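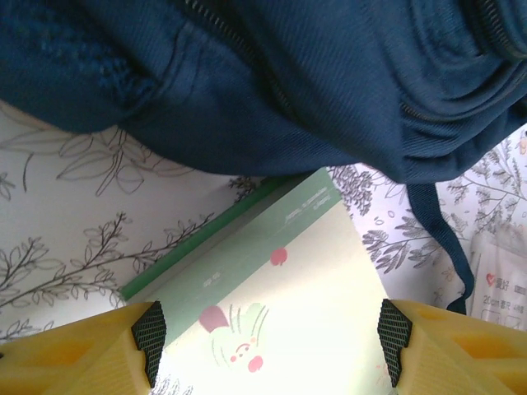
Eine Symmetrie erkennt man daran, dass man etwas tun kann und hinterher keiner merkt, dass man es getan hat. Mehr steckt zunächst nicht dahinter, auch wenn dieses Skript gleich so tun wird, als wäre es komplizierter. Nehmen Sie einen dunkelblauen Stoff mit feiner diagonaler Rippung, glatt gezogen und in Gedanken unendlich groß: Verschieben Sie ihn quer zu den Rippen um genau einen Rippenabstand, und er sieht aus wie vorher. Verschieben Sie ihn um einen halben, und er sieht anders aus. Das ist eine diskrete Translationssymmetrie. Ein Reißverschluss mit seinen kleinen Zähnen leistet in einer Dimension dasselbe, solange er gerade verläuft; läuft er um eine Rundung, wird die Sache lokal, und wir sind ungefragt bei den Eichtheorien angekommen. Dorthin kommen wir in Abschnitt 5, bis dahin bitte Geduld.

Handout zu Vorlesung 4: Symmetrien und Erhaltungsgrößen
Einführung in die Theoretische Physik für das Lehramt
Skriptfassung: Blandine Besson, Übungen: Barrett Villanueva

4.1 Was wir voraussetzen

Lagrangefunktion L(q, q̇, t), Euler-Lagrange-Gleichung, partielle Ableitungen. Wer beim Wort "generalisiert" noch zusammenzuckt, liest bitte Kapitel 3 noch einmal. Es ist kürzer, als Sie es in Erinnerung haben.

Zur Wiederholung: Die Bewegungsgleichung lautet

d/dt (∂L/∂q̇) = ∂L/∂q

Hängt L von einer Koordinate q gar nicht ab, ist die rechte Seite null, und der Impuls p = ∂L/∂q̇ ist zeitlich konstant. Man nennt q dann zyklisch. Die Bezeichnung ist historisch und hilft niemandem, wird aber in der Prüfung erwartet.

4.2 Der Satz von Noether, Sparfassung

Emmy Noether hat den Satz 1918 veröffentlicht. Er besagt in der Form, die wir brauchen: Zu jeder kontinuierlichen Symmetrie der Wirkung gehört eine Erhaltungsgröße.

Sei q → q + ε·K(q) eine infinitesimale Transformation, unter der L sich in erster Ordnung in ε nicht ändert. Dann gilt

0 = (∂L/∂q)·K + (∂L/∂q̇)·dK/dt

Ersetzt man ∂L/∂q mit Hilfe der Bewegungsgleichung durch d/dt (∂L/∂q̇), steht auf der rechten Seite die Produktregel, rückwärts gelesen:

0 = d/dt [(∂L/∂q̇)·K]

Die Größe in der eckigen Klammer ist erhalten. Der Beweis passt auf einen Bierdeckel, und in der Sprechstunde liegt auch einer.

Bitte beachten: Das Wort "kontinuierlich" steht nicht zur Zierde da. Mit unserem Stoff, der nur Verschiebungen um ganze Rippenabstände verträgt, liefert der Satz in dieser Form nichts. In der Festkörperphysik bleibt davon immerhin der Kristallimpuls übrig, der bis auf einen reziproken Gittervektor erhalten ist. Eine Erhaltung mit Kleingedrucktem also.

4.3 Die drei Standardfälle

Verschiebung im Raum: K = 1, erhalten ist der Impuls.

Drehung um die z-Achse: δx = −ε·y, δy = ε·x. Erhalten ist L_z = x·p_y − y·p_x. Dass der Drehimpuls denselben Buchstaben trägt wie die Lagrangefunktion, bedauern wir seit Generationen, ohne etwas dagegen zu unternehmen.

Verschiebung in der Zeit: Hier ändert sich L um eine totale Zeitableitung, die Sparfassung reicht also nicht. Erhalten ist

E = q̇·(∂L/∂q̇) − L

sofern L nicht explizit von t abhängt. Für L = T − V mit quadratischem T und geschwindigkeitsunabhängigem V ergibt das T + V. Rechnen Sie es einmal selbst nach, danach dürfen Sie es glauben.

4.4 Wenn die Symmetrie fehlt

Ein Ball im Schwerefeld nahe der Erdoberfläche: V = m·g·z. Verschiebungen in x und y ändern nichts, Verschiebungen in z schon. Also sind p_x und p_y erhalten, p_z nicht. Viele Klausurantworten behaupten hier, die Impulserhaltung sei "verletzt". Sie ist für das Gesamtsystem Ball plus Erde völlig in Ordnung. Wir haben die Erde nur nicht als Teilchen mitgeführt, was man ihr gegenüber als unhöflich empfinden kann.

4.5 Ausblick: lokal statt global

Bisher war ε eine feste Zahl. Erlaubt man ε(x, t), also an jedem Ort eine andere Transformation, ist die Symmetrie im Allgemeinen weg. Wer sie zurückhaben will, muss ein zusätzliches Feld einführen, das die Unterschiede zwischen benachbarten Punkten ausgleicht. Für die Phase einer geladenen Wellenfunktion ist dieses Feld das elektromagnetische Potential. Details in Abschnitt 5, dort auch mit Vorzeichen.

Übungen

Aufgabe 1. Der Drolik-Wagen aus der Praktikumssammlung (Masse 406 g) rollt reibungsfrei auf einer waagerechten Schiene. Stellen Sie L auf und geben Sie alle Erhaltungsgrößen an. Wie ändert sich die Liste, wenn die Schiene um 39 Grad geneigt wird?

Aufgabe 2. Zeigen Sie, dass für ein Zentralpotential V(r) alle drei Komponenten des Drehimpulses erhalten sind. Der Satz "aus Symmetriegründen klar" gibt einen halben Punkt, wenn die Symmetrie genannt wird.

Aufgabe 3. Ein Teilchen bewegt sich im Potential V(x) = V₀·cos(2πx/a). Welche Verschiebungen lassen L unverändert? Warum folgt daraus keine Impulserhaltung?

Abgabe bis 12 Uhr im Fach von Barrett Villanueva, Raum 658, zu zweit und getackert. Büroklammern lösen sich erfahrungsgemäß nach einem bislang unverstandenen Zerfallsgesetz.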